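Looking after a two-arm bench cell: what's worth doing and what isn't

Most of the upkeep advice passed around for small robot cells was written by people selling cleaning kits. I've kept a two-arm bench cell going long enough to have tried a good deal of it, and I'd throw out half. What follows is the other half, plus a few things I'm still not convinced about.

Start with the cables. If you do one job a month, do this one. Move each arm by hand through its full reach with the power off and watch the cable the whole way. You want slack at the far end of the reach and no rubbing at the elbow. The Flurano manual tells you to tie the cable down every 10 cm, and I think that's bad advice. I tried it. The arm looked very tidy and the cable started to split next to the wrist. A loose loop that rides high over the table looks sloppy and has given me far less trouble.

Wipe the fingers, and skip the special wipes. A damp cotton rag does the job. Siveo sells a tub of 70 finger wipes, and I ran them on one arm and the rag on the other through most of June. I couldn't tell the arms apart afterward. Maybe you can. 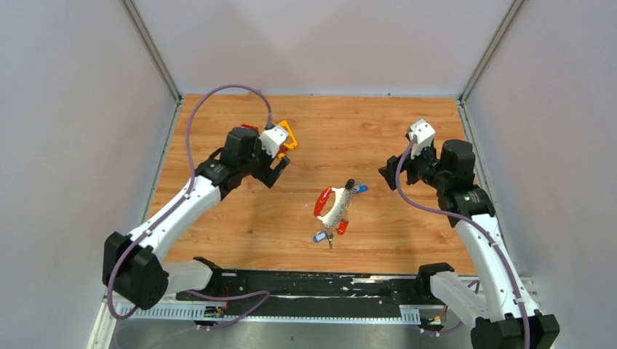
Both grippers over the table, with a key ring between them. Purple cable on each arm.

Test with something awkward. The foam blocks that come in the starter box will pass on nearly any setup, so they tell you very little. Keys are better: hard bits, soft bits, tags that flop whichever way they like. If a grip setting can cope with a bunch of keys ten tries running, I'll believe it. Ward Van der Linden, who got me into this, swears by a wet sponge. I've never seen the point.

Leave scuffs alone. A scratched rail on the front edge is ugly and that's all it is, unless you can catch a fingernail in it. People reach for metal polish, and then the polish gets under the brackets and the brackets creep. If you've already done it, take the brackets off, clean both faces with rubbing alcohol, and put them back dry.

Check the base bolts, but not daily. Once a week is plenty. Put a paint-pen line across each bolt head and onto the metal beside it; if the line has broken, tighten it. De Graaf's checklist wants a torque wrench on every bolt every morning. I'd like to meet the person who does that.

Empty the cable tray. Screws, crumbs and snipped tie ends all find their way in. Vacuum with a brush head on low and keep one hand on the connectors while you do it. I pulled a plug half out once and spent an evening blaming the software.

Don't oil anything. The joints on arms this size are mostly sealed. Oil on the outside collects dust and ends up on the tabletop, and wood holds on to it.

As for the yearly service plan, Bastosero quoted me 840 for a visit. I asked what they'd do, and the list was the one above with a firmware update at the end. I may change my mind when a joint finally goes.

Related tips
Getting oil out of a wooden bench top
Which zip ties hold up and which snap
Labeling cables so you can still read them next year
Paint pens compared
Vacuuming around electronics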